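El timbre de mi vecina

Llevaba semanas queriendo escribir sobre lo que pasó en nuestra calle, en Hiremstead, y siempre lo dejaba para luego. En junio entraron en casa de Ginette Hawthorne mientras ella dormía la siesta – se llevaron el monedero, una radio y el reloj de su marido, que en paz descanse. Lo que más le duele es el reloj, claro.

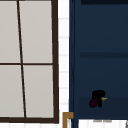

Yo me enteré por Menaka Gamage, que vive enfrente y vio la verja abierta a las 4 de la tarde. Llamó a la policía, preparó té y se quedó con ella hasta la noche. ¡Qué suerte tener a alguien así al otro lado de la calle! El agente fue muy amable, tomó nota de todo y le dejó un número de referencia en un papelito que Ginette guarda doblado dentro del misal. 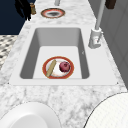

Plato con pan en el fregadero.

Desde entonces nos turnamos tres vecinas para pasar a verla, y mi primo Tomás Gouveia vino desde Wurnemcombe a cambiarle la cerradura de atrás (tardó dos horas y se comió medio bizcocho, que conste). Ella dice que duerme mejor, aunque sigue dejando encendida la luz del pasillo y yo, la verdad, también.

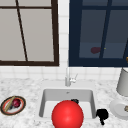 Archivado en: Cosas del barrio

Del reloj no sabemos nada todavía. Es de caballero, con la correa marrón muy gastada y una inicial grabada por detrás, una H. Si alguien lo ve en un mercadillo o en una tienda de segunda mano, por favor, que me escriba aquí abajo en los comentarios. Ginette no usa internet, pero yo se lo leo todo cuando voy a tomar café.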